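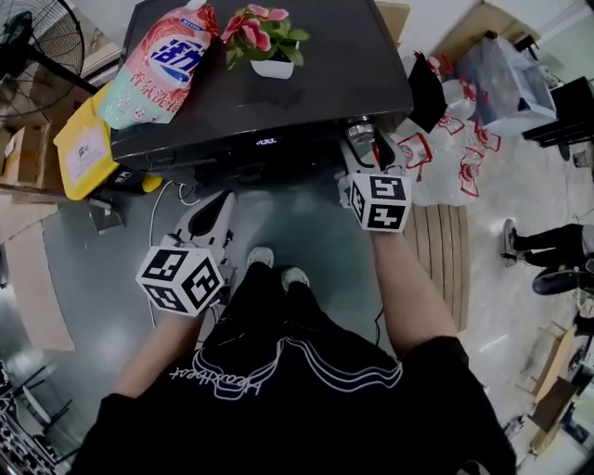
Okay, long thread, get comfortable. We've had the Oteck hand-held gripper kit for nearly a month now, the one where you wear no suit and move no arm, you just pick up two grippers and do the chore yourself and it gets recorded for training. Several of you asked whether it's worth the money, so I'm going to try to answer properly. The white cubes with the black square patterns are the tracking markers, one cube per gripper, and the way one hand sits low while the other goes up toward the knob on the corner of that big black appliance is pretty much how every knob task starts. One hand parks, one hand works.

**2/** First, the price, since it's the first thing everybody messages me about. The pair was 900 dollars before shipping. You get 2 grippers, the marker cubes, a charger, a bag of spare finger pads and a license for their recording software, which is called Lovudden and which I'll complain about further down. For a hand-held kit that's middle of the road, I think. I've paid more for less and I've paid less for something that fell apart in my lap.

**3/** The grippers themselves are lovely. I want to say that early so it doesn't get buried. They're light, the trigger has a soft pull, and the fingers close evenly, so whatever you're holding doesn't get shoved sideways at the last second. I have small hands and a bad wrist, and I can do a good long morning before I start grumbling.

**4/** Knobs, though! Knobs are hard. When you turn a knob with your own fingers you roll it between them without thinking. With two flat fingers you have to grab, turn your whole forearm, let go, come back and grab again. My first dozen tries were embarrassing – I kept lifting off before I'd finished turning. If you're buying this kit to record dials and stove controls and that sort of thing, give yourself a couple of days just to practice, and throw those recordings out.

**5/** Little tip that helped me: start with your elbow already twisted the wrong way, so the comfortable part of the turn comes at the end. It feels silly and it works great.

**6/** The marker cubes. They snap on with a click and they've stayed put for us, including one drop onto a hard floor (mine) and one drop down a flight of stairs (also mine, I'm sorry). What you do have to learn is to keep a face of the cube where the head camera can find it. If you tuck a hand in close to your belly, or reach around the back of something, the tracking gets jumpy. Lovudden will mark that stretch in orange and you can trim it out or do it over.

**7/** Right, Lovudden. The recording part is good. Press, chore, press, done. The reviewing part is where I lose my patience. You can't sort by task, only by time, so by Thursday afternoon you're scrolling past everything you did all week to find the one clip where you closed the drawer nicely. I wrote to Oteck and got a kind reply saying sorting is on the list. I've been told things are on lists before, so I'm giving them until summer and then I'll be writing again.

**8/** Also, please let me rename a clip without opening it. Please. I'm begging.

**9/** Battery: I get a bit over a morning out of a charge if I remember to switch off between sessions. The charger takes both grippers at once, which is a nice touch, but the cord is short, so ours lives on an overturned crate next to the outlet. If there's an extension cord in your house that nobody's using, its time has come.

**10/** Someone asked how it compares with the Sârbu set we used before. The Sârbu grippers close harder and I trusted them more with anything heavy, like a full kettle or a jug. But they were tiring, and the markers were stuck on with adhesive, and after one warm week they'd shifted just enough to spoil everything we recorded. For light household stuff I'd pick the Oteck every time. For heavy lifting I'd still borrow the old ones back.

**11/** Setup took me 30 minutes with the printed guide, and I read every page because I'm that kind of person. Calibration is waving both hands slowly through the air while a bar fills up. Do it standing where you'll be working. I did mine at the desk the first time and then walked across the room, and everything came out slightly off.

**12/** Service was better than I expected. One trigger started sticking in the second week, and their repair desk in Cleltmont sent a new spring and a tiny screwdriver, no arguing and no forms. The swap was easy enough that I did it over lunch. I got to keep the screwdriver, too, and I've already used it on my glasses.

**13/** So would I buy it again? Yes, for a small group doing everyday chores, and especially if more than one person will be taking turns, because it fits different hands without much fuss. I'd hold off if you need strong grip or if you have a mountain of clips to organize and no patience. Wait for the software update in that case.

**14/** I'm going to try cupboard doors and zippers next, and I'll add to this thread when I have something to say about them. If you own the kit already and you've found a good way to do zippers, please tell me – I've been dreading those.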